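Home About us Services Technical notes Coverage Contact

About Kiani

Kiani measures sound in buildings where people sleep. Most of our work is in hotels, guest houses, student halls and staff accommodation, with a smaller amount in converted flats. We test walls and floors between rooms, measure noise from lifts, pumps and ventilation plant, and write the reports that owners, builders and lenders need before they spend money on repairs. We do not sell or install insulation, doors, windows or ceilings.

The company was started in Narnolstead by Ynyr Watkins, who had worked on ventilation noise for a building services contractor and wanted to test finished rooms as well as drawings. Marleny Nina joined as second director and set up the laboratory side at Dalside, where we keep our reference equipment and a pair of test rooms with a removable wall between them. Each site report is checked by someone who was not at the survey.

What we measure

Airborne sound insulation is tested by playing broadband noise through a loudspeaker in one room and measuring the level in that room and in the room next door. The difference between the two is corrected for the reverberation time of the receiving room. A hard, bare room holds on to sound for longer than one with a carpet, curtains and a made-up bed, and without the correction the same wall would give a different result in each.

Impact sound is tested with a standard tapping machine placed on the floor above. We move the machine to several positions, at an angle to the joists where there are joists, and measure in the room below. Where a floor covering is not fixed down we record what it is and whether it was left in place.

Plant noise is measured with the system running at its normal duty and again with it switched off. Many complaints about "the wall" are complaints about a pump, and a wall test alone will not find it. 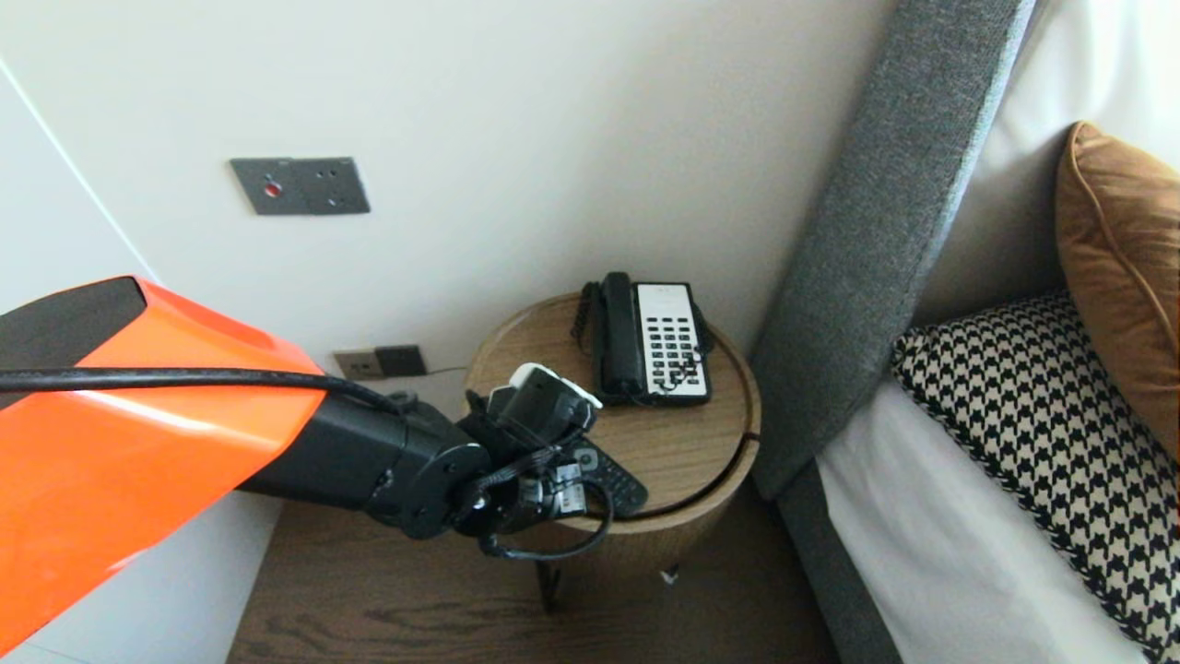

Structure-borne sound from small items is the part of the survey most often left out by others. Drawers, wardrobe doors, switches and shower trays all put energy directly into the building, and a partition that performs well against speech may do very little against a knock. We therefore keep a schedule of minor sources for each guest room type. On a bedside table such as this one, the entries would be the desk telephone, for its ringer and for the handset going back on the base, and the remote control, for being put down on a hard top. Each entry gives the distance from the source to the nearest shared wall, the way the furniture stands on the floor, and whether anything touches the wall itself. The figures are not used in the rated result. They are set out in a separate table so that the client can see which sources could be dealt with cheaply.

How a survey runs

A standard hotel survey is done by 2 people. One stays with the source and one with the receiver, and they speak by radio between readings. We ask for access from mid-morning, after departures, and aim to be finished before new guests arrive. Corridor work and lift noise are left until the building is quiet, which in practice means after midnight.

Before we come, we ask for floor plans showing which rooms share a wall, the wall and floor build-up if it is known, and any record of complaints by room number. Complaint records are more useful than clients expect. A cluster along one riser points to pipework or an unsealed service opening, and a spread across a whole floor points to the floor.

Background noise is measured first. If traffic or plant is too loud for a valid reading in some frequency bands, we say so in the report and state the affected bands. We do not fill in missing bands by estimate.

Our usual sample for a small hotel is 4 pairs of rooms. If the room types differ in construction, each type gets its own set. We choose the pairs from the plans and do not accept a list of preferred rooms, although we will add rooms to our own choice where a client wants them tested.

What we tend to find

The commonest fault is flanking. Sound goes around the partition through the ceiling void, along a continuous floor deck or through an outside wall lining that runs past the junction. Thickening the partition has no useful effect until the flanking path has been treated. We have reported on walls that had been upgraded twice for this reason, with a change in the measured result smaller than the uncertainty of the test.

Sockets set back to back come next. Two boxes cut into the same bay leave very little board between rooms, and the loss shows clearly in the upper frequency bands. Telephone and data outlets beside the bed are a frequent case, as bedheads are often placed on either side of a shared wall. Sealed boxes, or moving one outlet to the next stud bay, will normally deal with it. 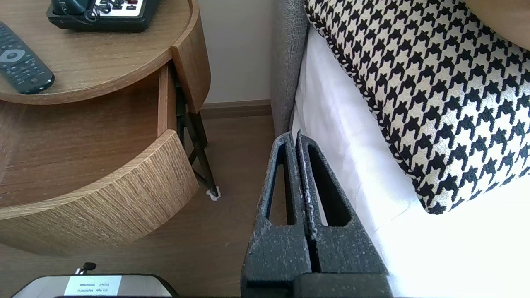 Bedside table with the drawer open, telephone and remote control on top.

Furniture fixed to partitions is a design matter and should be settled before the wall is built. A bedhead, desk or luggage bench bolted to a shared wall bridges whatever separation the wall had. We advise free-standing units with soft feet and a clear gap behind. Drawer runners with a damped close are worth specifying where the budget allows, and plain wooden runners are acceptable if the unit stands clear of the wall.

Doors are the weak point on the corridor side. The threshold gap matters more than the weight of the leaf. We test with the drop seal as found and then, if the client agrees, with the gap temporarily blocked. The difference between the two readings is the most that a new seal could achieve.

Equipment and calibration

Sound level meters, microphones and calibrators are sent away for laboratory calibration on a fixed cycle and checked with a field calibrator at the start and end of each set of readings. If the two checks disagree by more than our permitted drift, the set is thrown out and repeated. Certificates are attached to each report as an appendix.

Readings are processed in Linidance, our in-house software. Linidance takes the raw files from the meter, applies the background and reverberation corrections and produces the rated figures together with the full band data. Marleny Nina maintains it. Every version is run against a library of 300 archived tests before release, and a version that alters any archived result is held back until the reason is understood and written down.

Raw files are kept after the project closes. A client who sells a building may ask us to release them to the buyer's consultant, and there is no charge for this.

The Dalside rooms

The test rooms at Dalside are used for comparing details before they go on site. The source room and the receiving room stand on separate slabs with a joint between them, and the wall under test is built in the opening by the client's own contractor. Most tests there concern junctions, sockets and pipe penetrations.
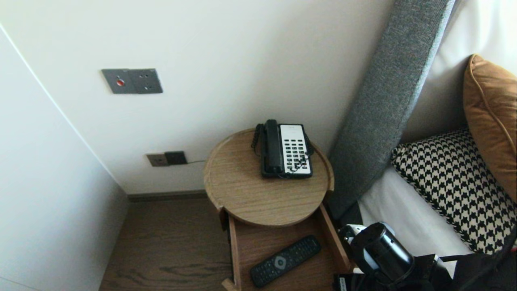

Results from Dalside are always better than results from a finished building, as the flanking paths have been removed. We print a note to that effect on every sheet and ask that the figures are not quoted in sales material without it. Designers should allow a margin between the laboratory figure and the value they need on site. The size of the margin depends on the junctions, and we can advise on it from drawings.

The rooms are booked in blocks of 3 working days, covering building, testing and removal. March is normally full. Plaster and sealant need their drying time, and a wall that has not been left long enough will not be tested.

Reports

A report contains the test method, a marked-up plan, a description of each construction as seen or as told to us (and which of the two it was), the results, the band data, the uncertainty and our recommendations. Recommendations are listed in the order in which we would carry them out. Where we think that no work is needed, the report says so.

Ynyr Watkins signs all reports for guest accommodation and Marleny Nina signs those for Dalside. Enquiries about either should go to the Narnolstead office with a set of plans attached. Site visits for quotation are not usually necessary.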